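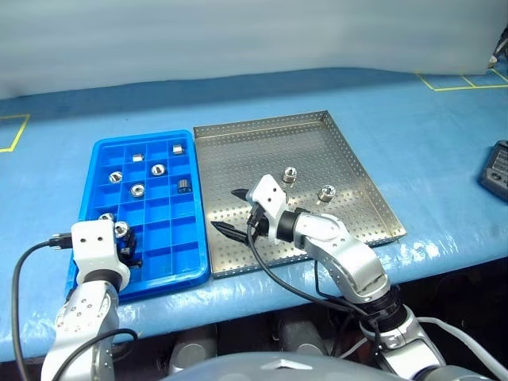

What are we trying to get done before the October meet? Moving fittings between the blue compartment tray and the steel one, 50 transfers in a row with no help from us.

July 14, 2018 — Bronadeo club bench

Long Saturday! I went back over the grip settings (the Ellasow script, not the old one) and set the closing force to 155 for the hex nuts. The ribbed parts still worry me — they're a different shape all over, so I want a separate setting for those.

- Copy the settings file to the McKinnon laptop before anyone edits it.
- Look at the textured finger pads up close, both fingers, and wipe them if they're grimy.

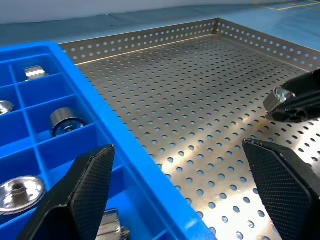

- Ask Grimamstead if we can have the room for more than 2 hours next time, we keep running over just when it gets good.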